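**Skurnero tabletop arm - demonstration visits at Plarkstead**

The Skurnero is a small robot arm for sorting and handling light objects on a table. It is sold by Drilolthorpe together with one gripper, the control box and a mounting rail of 1000 mm. Before you order, we invite you to come and see it working in our demonstration room in Plarkstead.

A visit takes 2 hours and is free of charge. Achilleas Triantafyllou leads the demonstration and will answer your technical questions. In the first part you watch the arm with our own objects, and in the second part you can try the controls yourself.
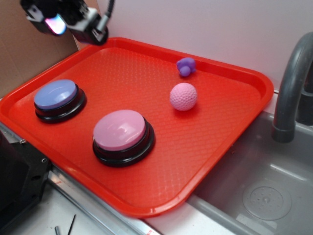
*Demonstration table: tray with two push buttons, a dimpled ball and a small rubber toy, gripper at the far left corner.*

You are welcome to bring your own parts - please keep them small and without sharp edges. Groups can have up to 3 persons, as the room is not large.

Visits are possible until the end of June, mornings only. To reserve a place, please write to Lăcrămioara Surdu at the sales office and mention item number 167. Parking is behind the building, entrance from Leung Street.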